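Reading Room > Fiction > Short Pieces
Search stories Go
This site uses cookies to remember your reading preferences. Accept Settings

The Correction at Wemavdale

The Office of Technical Inspection at Wemavdale did not permit any person to adjust a machine by hand until the same adjustment had been made in the model. The rule was older than the machine it now governed. It was printed on the inside of the laboratory door, and Doina Begović was asked to read it aloud before she was given a badge.

She had been sent by the firm of Stullevitz under a service contract covering one tube-handling cell, known in the records as Stillero. The cell had stopped 425 times since February. Each stop had been acknowledged by the operator on duty, and the cell had then been restarted. No one had been instructed to do otherwise.

Mr. Oyelaran, the senior inspector, received her in the control office and placed the log in front of her.

"The complaint is that it misses," he said.

"It misses by how much?"

"That is not stated in the complaint."

She read the log through to the end. The stops were recorded under a single code, which stood for contact above the rack. She asked whether the tray had been lifted at any time. Mr. Oyelaran replied that the tray was lifted for cleaning, in accordance with the cleaning schedule, and returned to its place. She asked how its place was marked. He consulted the schedule and found that it was not.

The model was opened at her request. It had been prepared with great care by a predecessor of Mr. Oyelaran's, who had included the wall clock and the grain of the wooden block on which the arm was mounted, and who had been reprimanded for the hours spent on the floor tiles. Begović took the arm through its sequence at low speed. She brought it to the waiting position, then to the tubes, then out over the racks, and at every stage she stopped it and wrote in her notebook.
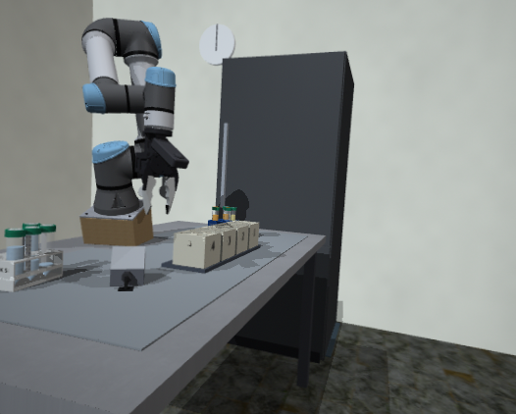
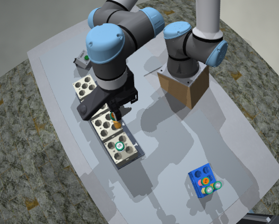
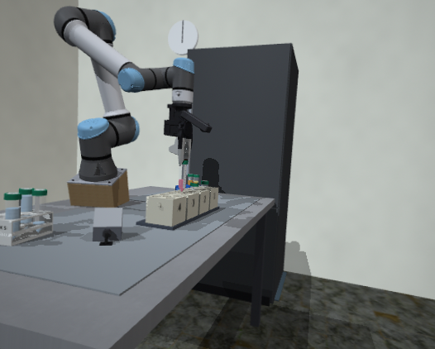 Rendered views from the Wemavdale model, with the gripper and the row of cream racks in each.

"In the model it does not miss," said Mr. Oyelaran.

"No. The model has never been cleaned."

He considered whether this remark should be entered in the minutes and decided that it should.

Permission to approach the cell was issued after lunch. Begović locked out the power, signed the tag, and began with the mounting plate. The bolts were tight. She checked the gripper next, opening and closing the fingers by hand against a gauge, and found a little wear on one tip, within the limit. She cleaned both tips and recorded the wear. Then she laid a steel rule along the edge of the tray and remained bent over it for some time.

The tray stood 8 millimeters from the position the arm had been taught. It had also been turned slightly, so that the error was greatest at one end of the row and small at the other. An operator watching the near rack would have seen very little wrong.

"Can it be pushed back?" asked Mr. Oyelaran.

"It can. It will be lifted again tomorrow."

She proposed two locating pins and a stop along the far side. The pins would require holes in the tabletop, and holes in the tabletop would require a form. Mr. Oyelaran obtained the form himself. Under "Reason for alteration" he began to write that the equipment was defective, struck this out, and wrote that the equipment had been faithful to its instructions. He initialed the change.

The positions were entered in the model first, as the rule demanded, and the sequence was run there without a stop. Begović then drilled the holes, set the pins, seated the tray, and restored the power. She taught each rack again from its own corners. The work was slow, and the inspector, who was not required to attend, brought in a chair.

At the start of the evening shift she ran an empty cycle, and after it a cycle with water in the tubes. The trial called for 240 transfers. She did not leave the cell during any of them, although the procedure allowed it, and she kept one hand beside the stop button throughout. When the last tube had been seated she lifted the tray off its pins, put it back, and asked for the trial to be run again from the beginning.

"The procedure calls for one trial," said Mr. Oyelaran.

"The cleaning schedule calls for more than one cleaning."

He authorized the second trial. Both were entered as passed, and the certificate was dated 23/05/2018.

There remained the question of the model. It was now correct as to the pins and incorrect as to the worn fingertip, and the rule on the door did not say which kinds of truth it was obliged to hold. Mr. Oyelaran raised the matter with his superiors in writing. Begović, who had a train to catch, left a spare pair of fingertips in the drawer beneath the log and noted the drawer number on the last page.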